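**Canda home lab starter set, four months in**

I bought this back in February, when my daughter decided that kitchen-cupboard chemistry (vinegar, baking soda, red cabbage, you know the drill) was for babies. The Canda set cost me 39 dollars plus shipping, and it's been out on the table most weekends ever since, so I think I can finally say something useful about it.

First, the beakers. They're clear glass, they're light, and I love them! We own a couple of other small ones by now and these are still the ones we reach for. The spout pours cleanly if you go slowly and tilt just a little at a time. If you rush it you get a dribble down the outside, but that's true of my good measuring jug too. Strong tea looks gorgeous in them, by the way, and makes a great practice liquid for kids who want to see what they're pouring.

The test tube rack is the piece I was ready to hate. It's white, it's got rows of round holes, and it weighs next to nothing, so I figured it would go flying the first time somebody bumped it. It does need a steadying hand when you're loading it from one side, but once there are tubes in it it stays put pretty well. My gripe is cleaning. Stuff gets into the holes and a regular sponge won't reach, so I end up twisting a bit of paper towel through each one.

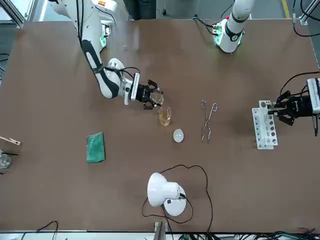

Gönül Erdem wrote to me after my first short note on this set and said her rack had been fine but the tongs were stiff as anything out of the package, and did mine loosen up? They did! It took maybe two weeks of opening and closing them while I watched TV. They're plain metal crucible tongs with looped handles and narrow, slightly bent tips, and they're a bit long for an 11 year old's hands - she uses both. For small light things they're great. For anything round and smooth, expect to chase it across the table for a while.

A green scrubbing pad takes care of most of the cleanup, but go easy on the glass. I scratched one beaker in the first month and I'm still annoyed with myself.

The booklet is the weak spot. Half the experiments want things that aren't in the box, and the print is tiny. We gave up on it and just make up our own.

Would I buy it again? Yep, mostly for the glass. Four stars, and I'd happily pay a few dollars more for a heavier rack.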